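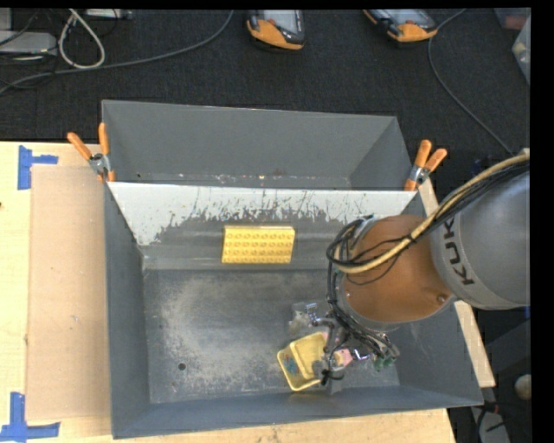 One of last year's group wrote in the margin of this handout that a dip in starlight is a planet until somebody shows otherwise. I would put the burden the other way round, and most of this session is spent on why.

Week 5. Transits and false alarms
Notes revised 10/3/21

Take the Tukance light curve from the January problem sheet. It covers 122 nights and has three dips. The Potodden team reads them as a planet on a 40-day orbit. Perhaps. Before you agree, check:

Are the dips the same depth? Two of them are. The third is shallower, and the paper blames cloud.
Are they flat at the bottom? A V shape often means a pair of stars grazing each other.
Is there a fainter star in the same pixel? Aerts found one and then dropped it from the fit – I can't see on what grounds.

The Lastau catalogue lists 100 candidates from the same survey. "Candidate" is the word to hold on to. A dip gives you a size compared with the star, if you trust the size of the star. It gives no mass.

For next time: refit the curve without the third dip and bring your period, with its error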